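We use cookies to keep this site working and to measure traffic. Accept | Manage settings

Sillo Updater: progress report to the Quintero fund
By Styliani Athanasiadis
October

Sillo is a replacement firmware for older tablets and phones. The grant pays for one piece of work: an updater that can move a device from one release to the next without a computer attached. This report covers the second reporting period.

Status of the updater

The new updater writes each release to a spare system partition and switches to it at the next restart. If the device fails to reach the lock screen after 3 attempts, the boot loader goes back to the earlier release. Both parts are merged into the main branch. The rollback path was tested by loading damaged releases on purpose, and the fault cases in the test plan now pass on all supported tablets.

Phones are behind. Two of the supported models have no spare partition, so the updater has to unpack the release into the cache area first. On the Hondar build this leaves too little room when the user has not cleared old downloads. A check for free space has been added, and the updater now stops before it writes anything.

Download size

Full releases are large, and users on metered connections skip them. Delta packages were planned for the next period but were started early. In the current test set, a delta package is 62 percent smaller than the full release it replaces. Building the packages is slow - the job for a single release takes 40 minutes on the build server at Sisdale, and it has to be repeated for each older version we support.
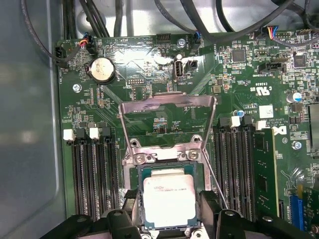
We propose to limit delta packages to the 5 most recent releases. Users on anything older would get the full download. This keeps the nightly build inside its time slot and needs no extra spending.

Signing keys

The move to separate keys for test and public releases is done. Test builds no longer install on a device set to the public channel. The written procedure for replacing a lost key is still a draft and needs an outside review.

Changes to the plan

The settings screen redesign has been moved to the final period. The time went to the free space problem described above. No change to the total budget is requested.

Next period

- Finish the cache area method on the remaining phones.
- Publish the key replacement procedure after review.
- Open the delta packages to users on the test channel.
- Translate the updater's error messages, which are in English only at present.

We need a decision from the fund on the delta package limit before work on the build scripts can continue.

Last updated: October, 4:15 p.m.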